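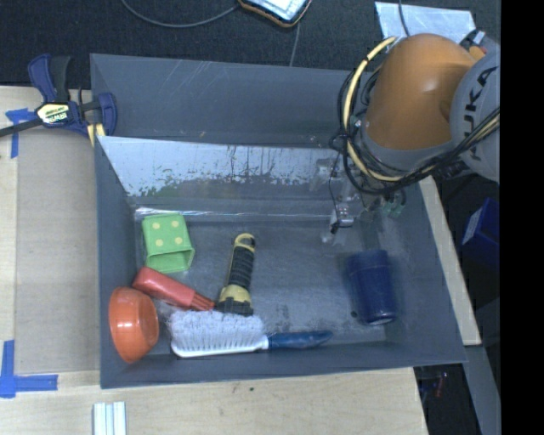

Photo: Ruth Bedoya / Follbridge

Chapter 2
Bins, Totes and Open Containers

Most goods spend part of their life in a bin. Parts wait in one before assembly, returned items collect in one at the end of a counter, and household things end up in one when a shelf is full. The bin is so common that people who work with it every day seldom look at how it is made. This chapter looks at its parts, its surfaces and the way objects lie inside it.

An open bin has a floor, four walls and a rim. Some bins have walls that meet the floor at a right angle. Others have a sloped panel on one or more sides, so that items placed near the wall slide toward the floor. The slope in the opening photograph meets the floor along a bright strip, and the floor in front of it is flat. A sloped side takes away some storage space. In exchange, small items are less likely to sit tight against a wall, where they are hard to pick up.

Surfaces change with use. The gray bin in the photograph has scratches and dull smears on its floor and worn patches on its slope. Marks like these matter little for strength, but they do affect how the inside looks under a lamp. A shiny panel reflects light and a scuffed one scatters it. Anyone inspecting the contents, by eye or by camera, has to allow for both. Section 2.3 covers lighting and gives a method for checking a bin for glare.

The position of an object is as important as its shape. A square-sided container standing upright can be gripped by its rim. The same container on its side, like the light green one with the yellow dots, has its opening to the front and one flat face on top. It may need to be lifted by its sides or turned first. We call the way an object lies its resting position. A plain box has six possible resting positions, though an open container is usually handled in only a few of them.

Walls also limit reach. A hand or a gripper coming down close to a side wall has less room to open than one coming down in the middle. The deeper the bin, the more this matters. In Section 2.4 you will measure the usable floor area of a bin and compare it with the full floor area.

Key terms in this chapter: rim, sloped panel, resting position, clearance, usable floor area.

Before you begin, find an open bin or box and one small container that fits inside it. You will use both in Activity 2.1.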